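Brondix gripper back on the bench at Civthorpe after jaw trouble

2019-01-17

The hand-held gripper at the Civthorpe textile room is running again after two sessions lost to a sticking jaw. Work picked up this morning with the same blankets and bedding it was on before the stop.

Fault was first noted by Pin-yu Yau, who looks after the tool and keeps its log. The jaws were closing a hair late on one side. Not much. Enough that a fold of fleece would slide out when the operator lifted it, and the operator would have to go back in and pinch again.

"We thought it was the fabric," Yau said. "Fleece is slippery, you blame the fleece. Then it did it on a pillowcase too."

Lint, mostly. It had packed in behind the pivot caps and mixed with the oil somebody put on there before the holidays. Wael Abou Zeid, who does repairs for Brondix, took the arms off one at a time and cleaned each pivot with a dry brush and then alcohol. No oil went back on. He wants them dry from now on, and there is a note taped inside the lid of the case saying so.

One bushing was worn on the inner left arm and got swapped. The spare came from Suvon, the parts supplier, on the second try. First package had the wrong diameter and went back.

The log shows 1695 closes on the tool between the last full cleaning and the day it was pulled. Brondix had told the room to clean at 2000 for cloth work. Abou Zeid has cut that to a short brush-out at the end of every session, full strip down once a month, and says he will look at the number again in the spring. Cotton sheets are easy on it, he said. Fleece, knits and anything shaggy are what fill it up.

The jaw edges were checked too and left alone. Both still meet flat along the whole length, going by the paper strip test: close on a strip of paper, pull, see if it tears or slips. Tore every time. There was talk of a rougher edge for heavy blankets but Yau was against it, it snags knitwear and they had that problem last year with another set.

Camera mount got a going over while the tool was apart. One screw was loose at the base and the view had crept a little to the left, which ment some of the older clips had to be lined up again by hand. That took Yau most of an afternoon. The screw now has thread lock on it, plus a paint mark across the head so you can see right away if it turns.

Total time on the bench was 77 minutes, not counting the wait for the part.

Check run came after. Abou Zeid asked for 32 lifts on mixed fabric, worst stuff first, grab at the lower edge, raise, hold, let go. No slips. He then had the operator do 20 more with gloves on, because the gloves change how hard people squeeze and he wanted to see it closed all the way with a lighter hand. It did. A click on the release, there from the start, is still there. He called it harmless and wrote it down anyway.

The operators asked for one more thing while he was in the building, a longer cable. The old one pulled when you reached across a bed and you could feel it tug the tool sideways. They have a longer one on loan from Aliyu, the other project down the hall, and a new one is on order. Until it comes the spare length gets looped and kept away from feet.

New routine as of today, for anyone taking a turn with the tool:

Brush the pivots before it goes back in the case. Dry brush, the stiff one.
Open and close it ten times with nothing in it and listen.
Paper strip once a week, write the result in the log.
Look at the paint mark on the camera screw.
No oil. If it squeaks, tell Yau.

Yau says the blanket and bedding work goes on through January, with clothes on the rack after that. The lost sessions will be made up at the end of the month if the room is free, she is still waiting to hear. A second gripper is being asked for so that the work doesnt stop when one is down, and Abou Zeid is due back for the first monthly strip down, when he will bring two spare bushings and leave them there.

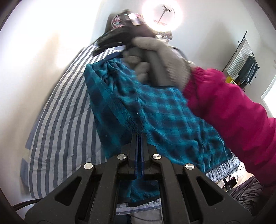
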